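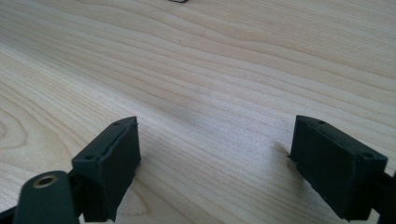
## Contrôle des mors avant enregistrement : à chaque épisode ou à chaque série ?

**k_nimri**

Je reprends la rédaction de la procédure interne Dostness pour la collecte en téléopération sans robot, avec deux préhenseurs à main. La version actuelle demande, en début de série :

1. mors ouverts en butée, rien entre les doigts ;
2. serrage des vis de fixation des doigts ;
3. jeu de l'articulation vérifié à la main, des deux côtés ;
4. fermeture complète, relevé de l'ouverture résiduelle, réouverture.

Sur le dernier lot, 153 épisodes, 6 ont été rejetés à la relecture pour décalage du zéro d'ouverture. Tous se trouvent en fin de série. Je propose donc de passer le point 4 à chaque épisode et de laisser le reste en début de série. Des objections ?

Carla Nimri

---

**tolerance_H7**

Une objection, oui. Fermer et rouvrir à chaque épisode ajoute un mouvement parasite au début de la trajectoire. Si le découpage est automatique, il faut un marqueur de début fiable, sans quoi ce cycle finit dans les données. Chez Mahrous on fait le contrôle toutes les vingt prises et on rejette le bloc entier en cas d'écart.

---

**k_nimri**

Rejeter vingt prises pour un écart constaté à la dernière, c'est cher. Le cycle peut être enregistré dans un fichier séparé, avec le même horodatage. Le découpage n'y touche pas.

Deuxième point, la position de départ. Le texte dit seulement « opérateur assis, préhenseurs devant soi ». Je voudrais imposer :

- opérateur assis face à la table, un préhenseur dans chaque main ;
- plaques de repérage orientées vers le haut, non masquées par les doigts ou la manche ;
- mors dirigés vers l'objet à saisir, sans contact ;
- câbles passés le long du poignet, avec assez de mou pour une rotation complète ;
- dégagement libre devant le récipient ou le support utilisé pour la tâche.

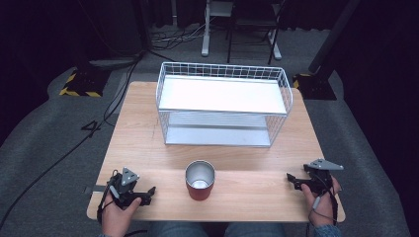

**Abdelghani Kettani**

D'accord sur les plaques et les câbles. Pas d'accord sur « mors dirigés vers l'objet ». Si toutes les prises commencent ainsi, la phase d'approche est quasi identique d'un épisode à l'autre et le modèle apprend une pose initiale. La procédure devrait fixer une zone de départ et laisser l'orientation libre à l'intérieur.

Il manque aussi l'éclairage. On exige 800 lux sur le plateau, mesurés au centre et aux coins, avec relevé dans la fiche de série.

---

**tolerance_H7**

+1 pour la zone. Un gabarit souple suffit, retiré avant l'enregistrement.

Pour l'éclairage, je ne mettrais pas de valeur unique. Sur un plateau Muswood verni on a eu des reflets qui perturbaient le suivi à un niveau pourtant conforme. La valeur seule ne dit rien de l'incidence.

---

**rinex_util**

Question annexe : l'ouverture résiduelle, vous la relevez avec quoi ? Le logiciel Rinex donne une valeur filtrée, donc un petit décalage passe inaperçu. On a fini par utiliser une cale calibrée.

---

**k_nimri**

Valeur brute du codeur, avant filtrage. La cale me va comme contrôle croisé en début de série, je l'ajoute au point 4.

Je retiens la zone de départ avec orientation libre. Pour l'éclairage, le niveau reste dans la fiche, complété par une vérification du suivi des plaques sur toute la surface de travail. Je garde le cycle à chaque épisode, en fichier séparé.

---

**tolerance_H7**

Toujours contre pour le cycle. Publiez au moins le taux de rejet avant et après, sur des séries de même longueur.

---

**k_nimri**

Noté, les deux taux seront joints à la révision d'avril.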